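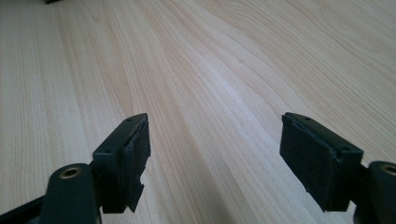

Tirkitz (local currency)

Print this article | E-mail to a friend

Category: Money and banking > Local and community currencies

The Tirkitz is a paper currency used alongside the pound in the market town of Sundthorpe and the neighbouring villages. It is issued by the Sundthorpe Exchange, a members' society, and is accepted by shops, tradespeople and a good many market stalls. One Tirkitz is worth one pound, and the two are exchanged at par in one direction and at a small charge in the other. Few local currencies have been so carefully put together, and it is a delight to study for anyone who wants to see the workings of a central bank at a size that fits into two rooms above a bakery.

Origins

The idea came from Sekar Sopacua, a retired bank clerk who had long argued that money spent in Sundthorpe left the town too quickly. Her pamphlet, A Coin That Comes Home, set out a currency fully backed by pounds in a deposit account, with a gentle incentive to keep it moving. The pamphlet is a wonderfully clear piece of writing and is still handed to new members.

Trading began in January with 11 businesses, among them a butcher, two cafés and a bicycle repairer. The first print run was 2,000 notes, all in the value of one Tirkitz. These proved so awkward for larger purchases that fives and tens were added before the end of the first year. The name is that of a stream which runs under the high street, and older residents pronounce it with the stress on the second syllable.

Backing and issue

Every Tirkitz in circulation is matched by a pound held in reserve. A member who wants notes pays in sterling and receives the same amount in Tirkitz. The reserve may not be lent out, a rule that has been kept without a break and that makes the scheme closer to a currency board than to an ordinary bank. Interest earned on the reserve pays for printing and for the annual audit.

Businesses may turn their notes back into pounds at any time, less a redemption fee. The fee is the Exchange's one real policy tool, and it works in much the same way as an interest rate does for a national currency. When it is raised, traders look harder for local suppliers who will take Tirkitz. When it is lowered, more notes come home to be redeemed and the amount in circulation shrinks.
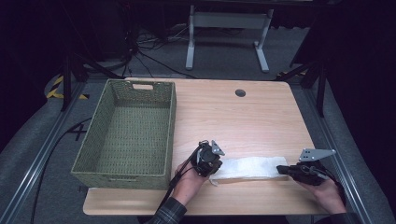 The fee is set four times a year at an open meeting, and these meetings are among the liveliest things about the scheme. Traders with local suppliers generally favour a higher fee, while those who must buy from wholesalers outside the town want it kept low. The minutes are printed in full, down to the interruptions, and make splendid reading.

The Rondonuwu debate

The best-known argument in the currency's history is named after the Rondonuwu bakery, which at one point held 520 Tirkitz in its till and could find no flour merchant to accept them. The bakery asked for a lower fee for food businesses. Opponents replied that a fee with exceptions would soon be no fee at all, and that the flour merchant at Drerholm should be invited to join instead.

Hafiz Tuhumury, then secretary of the Exchange, proposed a swap desk where members holding too many notes could pass them at par to members who needed them for wages or rent. The desk opened on a trial basis and became permanent. It is now the busiest part of the Exchange, and economists interested in how small payment systems clear their balances have found plenty to enjoy in its ledgers. The Drerholm merchant did join in the end, though only for sacks collected in person.

Notes and design

The notes are printed on cotton paper in green, russet and blue. Each carries a view of the town on the front and a verse by a local schoolchild on the back. The russet five, with its view of the old corn hall, is the favourite of collectors, who sometimes pay more than face value for low serial numbers. Notes expire after three years and may be replaced free of charge during the final six months.

Present position

At the last published count, in September 2020, there were 1,626 Tirkitz in circulation. The sum is modest, but the notes change hands quickly, and the Exchange regards speed as a better measure than quantity.

See also: Currency board; Demurrage; Complementary currency; Velocity of money

Print this article | E-mail to a friend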